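Tevell Public Library District
Minutes of the Regular Meeting of the Advisory Board, July 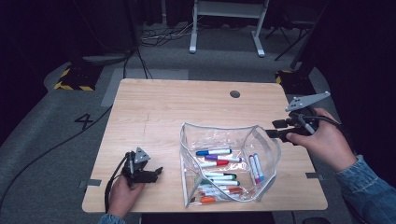
1. Call to Order

The Chair called the meeting to order at 6:30 p.m. in the meeting room of the Salian Branch. A quorum was present. The Branch Manager and the District Bookkeeper also attended.

2. Approval of Prior Minutes

The minutes of the June meeting were approved with one correction. Under Building Matters, "east stairwell" was changed to "east entrance."

3. Public Comment

A resident of the Joriria neighborhood asked that the branch open earlier on weekdays during the school year. The Chair thanked the speaker and referred the request to the Branch Manager. A second resident spoke in favor of keeping the print newspaper subscriptions.

4. Financial Report

The Bookkeeper presented the report for the month. Supply spending was under budget. Heating repairs, billed late by the contractor, were charged to the reserve and will appear in the next statement. A member asked whether the copier lease had been renewed. It has been, on the same terms. The report was accepted as presented.

5. Summer Reading Program

The Branch Manager reported that sign-ups have passed 700, with the largest share in the early elementary group. Reading logs may be turned in at either desk through the end of August. The supply of prize books for older children is low, and the Board approved the purchase of additional copies from program funds.

6. Weekday Hours

The Board discussed a proposal to open the Salian Branch at 9 a.m. in place of 10 a.m. when school resumes. Members in favor pointed to steady requests from parents and retired residents. One member raised a concern about desk coverage during the first hour — the current schedule has only one clerk on duty at opening. The matter was tabled until the Branch Manager can provide a draft staffing plan.

7. Astitz Room Carpet

Three bids were received for replacing the carpet in the Astitz Room. The Board reviewed the samples and found the lowest bid acceptable, subject to written confirmation that removal of the old carpet is included. A motion to award the work, with an added allowance of $2,000 for floor repair, was made and seconded. The motion carried, with one abstention.

8. Meeting Room Use Policy

The revised policy was read a second time. Groups will be asked to return chairs to the storage closet and to report any damage before leaving. The cancellation period remains three days. The policy was adopted by voice vote and takes effect in September.

9. Adjournment

There being no further business, the meeting was adjourned at 8:10 p.m. The next regular meeting will be held in August at the Joriria Branch.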